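Home | News | Episodes | Characters | Letters | Archive

Character corner: the water keeper of Grunton

In the last newsletter many readers asked us to write more about Öztürkmen, the old water keeper in the Dromico series. He is not a main hero and he has few lines, but I think he is one of the best written persons in the story, so I am glad to take this one. If you did not watch past episode 60, please stop here and come back later.

Öztürkmen first appears in the Zellport part, when the crew needs clean water and the harbor guards refuse to open the gates. At that moment we only know that he comes from Grunton and that he can hear water through stone. The ability is called Listening in the English subtitles. In the comic it has a longer name, which means something like "the ear below the ground." I prefer the longer one, but it does not fit well on the screen.

The rules of Listening are explained late, in chapter 263. He must keep one hand on the stone and he must not speak. If he speaks, he loses the sound until the next sunrise. This explains why he is silent during the siege, when the captain is shouting at him and he gives no answer. On first viewing I thought he was only rude. When I watched it again I felt sorry for him.

His past is told in small pieces. He was one of 7 children who were taken to the lower wells to be trained, and his sister was another one. The anime shows her face only one time, in the December festival episode - she is standing behind the lamp seller, and it is easy to miss. The comic gives her a full chapter, with the quarrel about the well key and the letter that she never sent. I hope the second season will return to it.

Some fans believe that the masked singer in Zellport is the sister. I am not sure. The singer uses her left hand for everything and the sister is drawn with a cup in the right hand, but the artists have made such mistakes before. Berkay Kaplan sent us a long letter about this theory and we will print it in the next newsletter, together with two answers from readers who do not agree with him.

If you want to read the Grunton chapters in the correct order, begin with the flood, then the well school, and leave the short bridge story for the end.

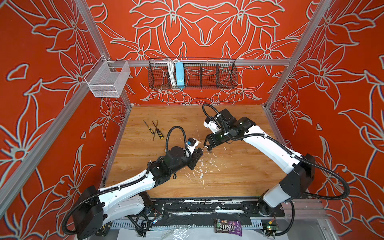 Two robot arms and a small metal ring in front of a red-orange lily pattern.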